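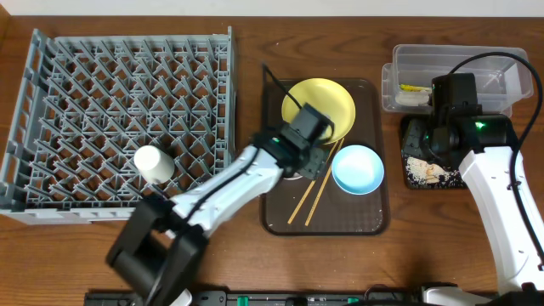
Bowls and chopsticks on a serving tray, with a dish rack beside it.

SKIRNNESS, June. The housewares company Engelhardt informs that its shop in Buststead will open again after 14 weeks of renovation. The sales area is now 62 square meters larger, and 1,389 articles for kitchen and table are in stock.

"Our customers waited with much patience – we thank them for this," said Malcolm Clegg, manager of the shop. In the first three days, visitors receive free coffee. The doors open at 9 a.m.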